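Lamp left burning before a fast day – can it be moved or switched off afterwards?

Posted in: Observance and home practice
August 2018

Iona Gourlay
I am staying in a rented flat in Nenside over a festival that runs straight into Shabbat. The flat has an electric reading lamp which I intend to leave on from before candle lighting. My understanding is that a lamp which is on at dusk is set aside for the whole day, so it may not be moved even if the bulb fails. My late father held that an electric lamp differs from an oil lamp in this respect and would move his by the base. I have no rabbi within reach – the nearest community is in Moffat and the phone there rings out. Was his practice a recognised one, or a family habit? I would also like to know whether a timer changes anything. The lamp stands on the table we eat from, so it will be in the way at lunch.

3 replies

Kastia
Your father was not alone. There are two separate matters here and they are often run together.

The first is the status of the lamp. An oil lamp that was alight at dusk is a base for a flame, and the flame may not be handled. The lamp takes on the status of the flame for the rest of the day, including after it has gone out. Many authorities apply the same rule to an incandescent bulb, where the filament glows. A number of later writers hold that an electric lamp is simply a tool whose main use is forbidden on the day. A tool of that kind may be moved if you need the tool for a permitted use, or if you need the place where it stands. Wanting the table clear for lunch would count as needing the place. With an LED there is no glowing filament, and those who are lenient are more comfortable.

The second is the risk of breaking the circuit. Even on the lenient view, the lamp must be moved so that the plug cannot come out and the switch cannot be touched. If the switch is on the base, where your father held his, tape over it beforehand.

A timer set before the day begins is widely accepted for going on and off. It does not settle the first matter, as the status is fixed at dusk. Views differ on whether a lamp that is off at dusk and comes on later is treated more lightly.

On the festival itself, as opposed to Shabbat, some rules about fire are relaxed, but most do not extend this to switching electric lights. Treat both days alike.

Hitgate reader
just put it on a shelf before you start. we did this for 30 years and never had to ask anyone

Nenside 2337
Agree with most of the long reply. One correction: the title of the thread says fast day but the post describes a festival. The handling rules for an ordinary fast are different, as weekday work is permitted on most of them, so please change the title or people will find this page and be misled.

Also, if the lamp belongs to the landlord, that has no bearing on the matter. What counts is its use at dusk. I would write to the Moffat community by post and ask which ruling they follow. In December I waited around two weeks for an answer to a question on eruv boundaries, so allow time.

Iona Gourlay
Thank you. I cannot see how to edit the title. The bulb is an LED, so I will tape the switch, use the timer and try to leave the lamp alone in any case. I have written to Moffat. 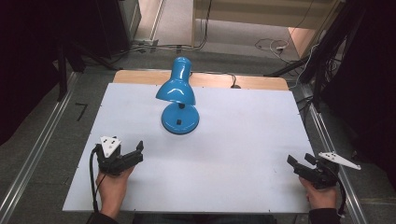
Desk lamp with the switch on the base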